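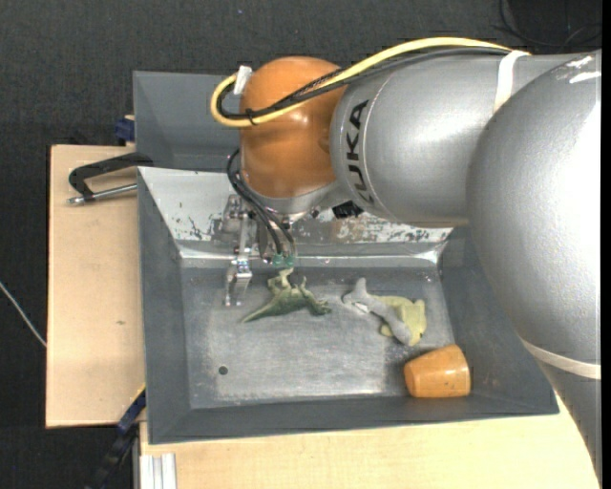
Thema: Holzarbeitsplatte nachölen oder doch lackieren?
Forum: Werkstatt und Ausbau > Oberflächen
4 Teilnehmer

tviklund
Ich habe in der Werkstatt eine Arbeitsfläche aus Buche, stabverleimt, 40 mm. Vor zwei Jahren mit Hartöl behandelt, zwei Aufträge, dazwischen Zwischenschliff. Inzwischen ist die Fläche an den meistgenutzten Stellen stumpf, Wassertropfen ziehen nach kurzer Zeit ein und hinterlassen graue Ränder.
Zwei Möglichkeiten:
a) anschleifen und nachölen
b) komplett herunterschleifen und 2K-PU-Lack auftragen
Belastung: Metallteile, gelegentlich Schneidöl, selten Wasser. Keine Lebensmittel. Meinungen?
Gruß, Trygve

Retamal_E
Variante a. Eine Lackschicht auf einer Werkfläche hält so lange, bis das erste scharfkantige Teil darüber rutscht. Danach läuft Feuchtigkeit unter den Film, und man schleift ohnehin alles ab. Öl lässt sich punktuell ausbessern.
Vorgehen: P120 nur dort, wo Grauverfärbung sitzt, dann ganzflächig P180. Staub absaugen, nicht nass abwischen. Öl dünn auftragen, Überstand nach Herstellerangabe abnehmen. Bei Buche reicht P180 als Endschliff, feiner geschliffen nimmt sie weniger auf.

S.Lahlou
Widerspruch. Schneidöl und Hartöl vertragen sich schlecht. Mineralöl zieht in die offene Oberfläche ein, und ein späterer Auftrag härtet an diesen Stellen nicht mehr sauber aus. Ich hatte das auf einer Platte im Lager Plonberg: klebrige Flecken, die nach Wochen noch Fingerabdrücke annahmen. Seitdem 2K-PU, matt, drei Schichten. Kratzer sind vorhanden, der Film ist darunter aber geschlossen.

Retamal_E
Klebrige Stellen kommen in den meisten Fällen von nicht abgenommenem Überstand. Wurde die Platte vorher entfettet?

S.Lahlou
Ja, mit Aceton, zweimal. Überstand wurde nach 20 Minuten abgenommen. Ich schließe den Verarbeitungsfehler nicht aus, halte ihn aber für unwahrscheinlich, die Flecken lagen genau dort, wo die Ölkanne stand.

tviklund
Schneidöl steht bei mir nur an einem Ende der Platte. Wie tief muss man da herunter?

jbostroem
Bei Buche kann Mineralöl deutlich tiefer eindringen, als man schleifen will, vor allem am Hirnholz. Probe: Stelle auf P80 bringen, Löschpapier auflegen, mit dem Heißluftgebläse auf kleiner Stufe erwärmen. Zeichnet sich auf dem Papier ein Fleck ab, ist noch Öl drin. Wiederholen, bis das Papier sauber bleibt. Bei mir waren es vier Durchgänge.
Zur Ausgangsfrage: Ich würde keins von beiden auf der ganzen Fläche machen. Am Schneidölende eine Stahlblechauflage, 2 mm, vordere Kante nach unten abgekantet, Rest ölen. Das Blech nicht verkleben, sonst behindert man das Arbeiten des Holzes. Langlöcher, Linsenkopfschrauben mit Scheibe.

Retamal_E
Blech ist sinnvoll. Die Unterseite aber mitbehandeln, sonst schüsselt die Platte. Wird gern vergessen.

S.Lahlou
Unter dem Blech sammelt sich Kondenswasser, wenn der Raum im Winter nicht durchgehend geheizt wird. Buche wird dort stockig. Wenn schon Blech, dann vorher lackieren. Damit wären wir wieder bei b.

jbostroem
Der Raum müsste dafür stark auskühlen. Trygve, wie sind die Bedingungen?

tviklund
Durchgehend beheizt, im Winter nie unter 15 Grad. Luftfeuchte habe ich nicht gemessen. Unterseite ist roh, das habe ich damals tatsächlich ausgelassen. Die Platte ist leicht hohl, auf 712 mm Tiefe bekomme ich in der Mitte ein Fühlerblech von 0,8 mm unter das Haarlineal.

Retamal_E
0,8 auf diese Tiefe ist unkritisch, solange nichts ausgerichtet werden muss. Unterseite jetzt ölen, den Sommer über liegen lassen, dann neu messen. Nicht vorher plan schleifen.

S.Lahlou
Bei durchgehender Heizung ziehe ich den Einwand zum Kondenswasser zurück. Den zum Schneidöl nicht.

jbostroem
Noch ein Hinweis zur Entsorgung: Mit Hartöl getränkte Lappen können sich selbst entzünden. Ausgebreitet im Freien trocknen lassen oder in einen dicht schließenden Metallbehälter mit Wasser.

tviklund
Danke. Ich mache die Löschpapierprobe, öle beide Seiten und lasse ein Blech kanten, 200 mm Streifenbreite am rechten Ende. Neue Messung im August, Ergebnis trage ich nach.

S.Lahlou
Bitte mit Angabe, ob die Stelle neben dem Blech klebt.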